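Notes on grind retention, posted as I go. Same beans, same dose, one hand grinder, one electric.

---

Retention is the coffee that goes in and doesn't come out. Two numbers matter: what stays behind on a given dose, and how much of the old grounds gets swapped into the next one. Most spec sheets give the first and skip the second.

---

Test bean is a medium roast from Braltik. Dose is 12 grams, weighed in and weighed out, 34 doses per grinder. Scale reads to a hundredth of a gram and gets zeroed every time.

---

The electric is an Irken with flat burrs. First dose after cleaning always comes out light, since the chamber has to fill its dead space. After that it levels off. If you only measure the first dose you will overstate the problem.

---

Static is the bigger variable. In February the air in my kitchen is dry enough that fines stick to anything. One drop of water on the beans before grinding fixed most of it - stirring did nothing.

---

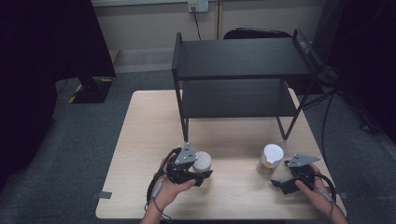
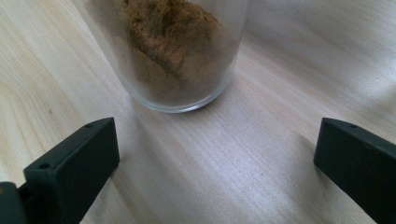
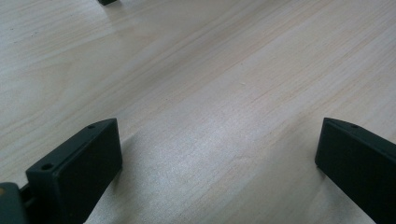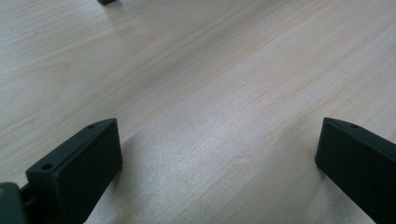
---

Nkechi Yusuf replied that weight out tells you nothing about exchange, and that I should run a dark roast after a light one and look at the color of the first few grams.

---

Fair point. I tried it. On the Irken the light roast was still showing in the dark grounds well past the first gram. On the hand grinder I could not see any after the first few turns.

---

Purging 7 grams between beans cleared it on the electric. Less than that and I could still pick out pale flecks on a sheet of black paper.

---

For anyone who drinks one bean until the bag is done, skip all of this. Exchange only costs you something when you switch beans or change the setting.

---

Burrs have 200 doses on them as of this morning. Next run is the same protocol after a brush-out, no water.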